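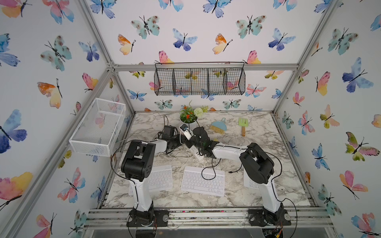

*Right arm holding the power strip, keyboards up front.*

## Allance two-arm practice bench (club kit)

I've been running the robotics club at Brevanbridge for a while now, and this is the bench I wish we'd started with! You get two arms, a black base plate for each, the grippers, and the aluminum extrusion for the enclosure. The arms bolt to the front rail, so both reach in toward the middle and the kids can stand at the front without leaning over anything.

Our job this term is desk cleanup: keyboards, a power strip, cables going every which way. Keyboards are easy to push and pretty miserable to pick up. Cables are worse (Anayeli Arriaga has strong opinions, ask her).

**In the kit**
- 2 arms with grippers
- 2 base plates and rail bolts
- extrusion, cut to length
- 4 spare gripper pads

**Not in the kit:** wall panels, tabletop, anything to pick up. We went with butterfly wallpaper and a marble-pattern top, and I love it.

Assembly took our group around 40 minutes, plus a long argument over cable routing. Leave slack at the elbows!

Club loans go through Liviu Munteanu. Spare pads come from Jayasinghe, so please order before February.

*Updated Oct 17, 2025*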